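Likberg Home Forum > Laundry and Linen > Sheets gone rough after moving house

sosina_w
Posted 2020-07-26
We moved in April and the water at the new place is very hard. Our cotton sheets were fine before and now they feel like cardboard off the line. Same powder, same machine, same 40 wash. Do I need a softener, or a different powder, or do I give up and buy new ones? I have two sets, one green and one white, and the white has gone a bit grey as well.

Chau_Dam
Don't buy new ones yet. Use the hard water dose on the back of the box. Most people moving from a soft area carry on with the old scoop and it isn't enough. The grey on the white set is probably the same thing.

bezawit.b
Agree on the dose. I'd also stop using softener on bedding altogether. It coats the cotton and after a few months the sheets don't soak anything up. I had a set of Ekell ones that felt greasy and it took 4 washes with nothing but soda crystals to get them back.

Chau_Dam
Never had that with softener. Half a cap, every other wash, and my sheets are eight years old.

bezawit.b
Half a cap isn't what most people use, though. My mother fills the drawer to the line and beyond.

S Kong
Line drying is half of it. Still days are the worst, everything dries stiff as a board. Give them ten minutes in the tumble dryer on cool if you have one, or a good hard shake before folding. I put mine on the bed the same day and let the shirts wait. 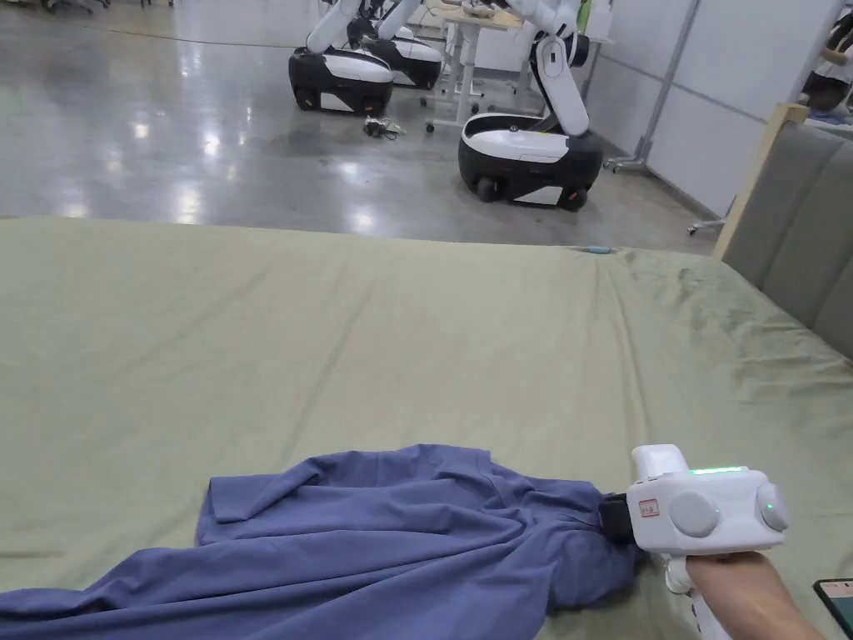 Does thread count make any difference to how stiff they go? Very little in my experience — a plain percale will go stiff in hard water whether it cost 2,000 or 70, and the weave matters more than the number on the packet. Sateen stays softer for longer but it snags.

sosina_w
Mine are percale, both sets. No tumble dryer, no room for one. I'll try the bigger dose first and leave the softener alone.

Sosina Jemal
White vinegar in the softener drawer, small glass of it. No smell once they're dry.

Chau_Dam
I'd be careful with vinegar. The engineer who came out to our Fliseo said it was bad for the rubber seals if you do it every week.

Sosina Jemal
I've done it for years in an old Lemma and the seal is the original one. Once a month is plenty anyway.

Chau_Dam
Once a month I wouldn't argue with. Never in the same wash as bleach.

sosina_w
Update on the white set. I did 2 washes with the hard water dose and no softener. Less grey, still a bit scratchy at the hem. The green ones are going in tomorrow. Is it worth going up to 60?

bezawit.b
For the white, yes. Check the label on the green first, and keep it at 40 if you aren't sure about the dye.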